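Blog > Gadgets and Grumbles > Robots

Print this page | E-mail this to a friend

Still tidying my own desk

2023-08-05

Every spring I get a wave of messages asking whether it's time to give up and buy a robot. This April it was the Dranunus launch that did it. You may have seen the clip: a shiny arm sets a table for dinner, folds a napkin, and turns to the camera as if it wants applause. I watched it four times. There are cuts in it, and one of the forks changes sides between them.

I've been writing about chores and machines for eight years now, and my position hasn't moved much. I own a robot vacuum, and I like it fine. I also pick up everything off the floor before it runs, and that was always the part of vacuuming I hated. The dishwasher is still the best household robot ever sold, and it gets there by making me do all the loading.

So let's talk about the smallest chore I could think of. Clear a desk. Start with the mouse.

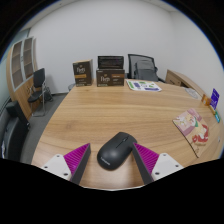
Fingers down on either side of the mouse. The easy part, supposedly.

A mouse ought to be a gift to a machine. It's a solid lump, it doesn't sag or spill, and every office has one. Now think about what you do when you pick one up. You don't look at it for long. You close your hand, you feel whether it's going to slide, and you shift your grip without knowing you did it. A two-fingered gripper has a lot less to work with. The ribbed pads help, I'll grant that. Hard metal jaws on a smooth, curved shell would be a comedy.

What bothers me is how this gets sold. The Follamen brochure promises "up to 70" household tasks. I went through the list. Picking up a cup is one task. Putting down a cup is another. By that math I did 2000 tasks before lunch and should be on a magazine cover.

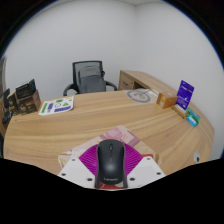

Got hold of it. Now, where does it go?

And that's my real complaint, the where. Grabbing is the bit that films well. Tidying is mostly deciding. Look at any working desk: a printed sheet that might be important or might be scrap, small packages that somebody is either saving or forgot about, boxes along the back. I know which papers on my own desk are trash only because I'm the one who put them there. My wife doesn't know, and she has lived with me for a long time. How is a gripper going to know?

The people at Fanodier told me by e-mail that their software "learns your preferences over time." I asked how much time. I'm still waiting on that one.

To be fair, shop floors are another story. A friend of mine works in a warehouse that put in an Amaral picking cell, and he says it's good at its job. Same bins, same height, same lighting, all day long. If something lands wrong, a light comes on and a person walks over. He is often the person. He reckons he walks more than he used to, but his back feels better, and I won't sneer at that.

A house doesn't have a light that comes on. It has a sock under the couch and a cup with half an inch of coffee left in it. An office is somewhere in the middle, which is why I keep coming back to desks as a test.
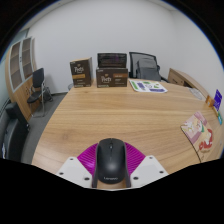 My test would be simple. Put the mouse by the keyboard, square up the papers, leave the coffee boxes alone, and do it in a room the machine has never been in. No cuts in the video. Then do it again the next day after people have used the desk. I don't care if it's slow - I'm slow too. I do care if I have to stand there and watch, because then I could have done it myself and been sitting down by now.

If one of these companies wants to try it, my desk is available, and it's a mess. Write to the usual address. Until then I'm keeping the vacuum, picking up after it, and holding on to my money.

Filed under: Robots
3563 views

Related posts
The napkin-folding demo, watched slowly
My robot vacuum ate a shoelace
Why the dishwasher already won
Laundry: still no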